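The woman who runs the hardware shop in Brodville opens at 6 and has the kettle on before that. She took over the lease two years ago, when the town had 192 houses and no place to buy a hinge.

"People drove 60 kilometres to Andton for a tap washer," she says. "They were cranky by the time they got back."

Curtain rods and brackets sell steadily, paint less so.

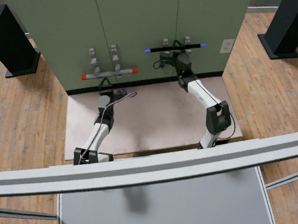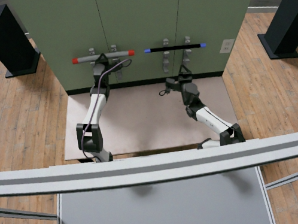
Winter is slow. She sharpens mower blades then and does the books — "badly," she says — at the front counter. In August the farmers come in for fencing wire, and she keeps the doors open until dark.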